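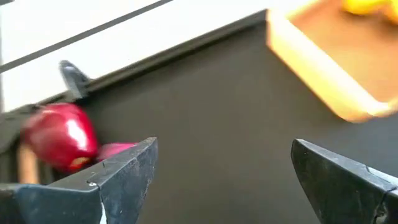

**Sewwandi Fakir**

中古で買ったノートパソコン(Windows 10)が、電源を入れてから使えるようになるまでに3分近くかかります。メモリを増やすのと、HDDをSSDに替えるのとでは、どちらを先にやるべきでしょうか?

用途はネットと表計算、あとは写真の整理くらいです。メモリは8GB、ディスクは500GBのHDDで、使っているのは60GBほどです。起動してしまえばまあまあ動くのですが、最初の待ち時間だけがどうにもつらいです。分解の経験はありません。

**Hugo Vidal**

先にSSDです! その使い方ならメモリ8GBで当面困りませんし、起動の遅さはまずディスクを疑っていいと思います。

私も2月に、Kistwoodの中古ノートで同じ交換をやったばかりなんです。それまではログイン画面が出てもディスクのランプがつきっぱなしだったのが、交換後は20秒でデスクトップまで来ました。うれしくて意味もなく10回くらい再起動しましたよ(笑)

手順はこんな感じでした。

1. 大事なファイルを外付けディスクにコピーする
2. 新しいSSDをUSBの変換ケーブルでつなぎ、クローンソフトで中身を丸ごと写す
3. シャットダウンして電源アダプターを抜き、バッテリーが外せる機種なら外す
4. 裏ぶたを開けてHDDとSSDを入れ替える
5. ふたを閉めて起動を確認する

クローンソフトはDundicoを使いました。コピー元とコピー先を逆に選ぶと中身が消えてしまうので、そこだけは画面を指さし確認で! ネジは長さが違うことがあるので、外した場所ごとに紙に貼っておくと戻すときに楽です。

あと、買う前に必ず機種名で仕様を調べてください。2.5インチのSATAならほぼそのまま入りますが、厚みが7mmか9.5mmかでスペーサーが要る場合もあります。
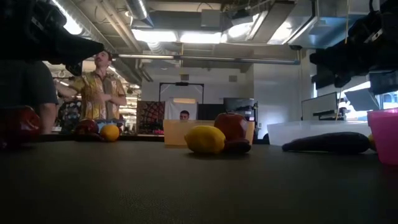 *テーブルの上のレモン、りんご、なす*

**Baltasar Mansilla**

SSDに一票。うちのは替えたら別物になりました。容量は256GBで十分だと思います。

**Milagros Saavedra**

Hugoさんの説明、とてもわかりやすいです! 私からは少しだけ補足を。

交換の前に、タスクマネージャーの「スタートアップ」タブをのぞいてみてください。中古だと前から入っているソフトがずらっと自動起動になっていることがあって、私のUdsteadのノートは要らないものを無効にしただけで、かなり軽くなりました。お金がかからないので、ぜひ今日のうちに試してほしいです。

それから、ディスクの暗号化(BitLockerなど)が有効になっている場合は、クローンの前に回復キーを控えておくと安心です。設定の「更新とセキュリティ」のあたりで確認できます。

もしHDDからカチカチと変な音がしているなら、速度の話は後回しにして、すぐに写真のバックアップを!

**Sewwandi Fakir**

みなさん、ありがとうございます! スタートアップを見たら、知らないソフトがたくさん並んでいました。まずこれを整理して、それからSSDを注文してみます。変な音はしていません。機種の仕様がわかったら、厚みのことをまた聞かせてください。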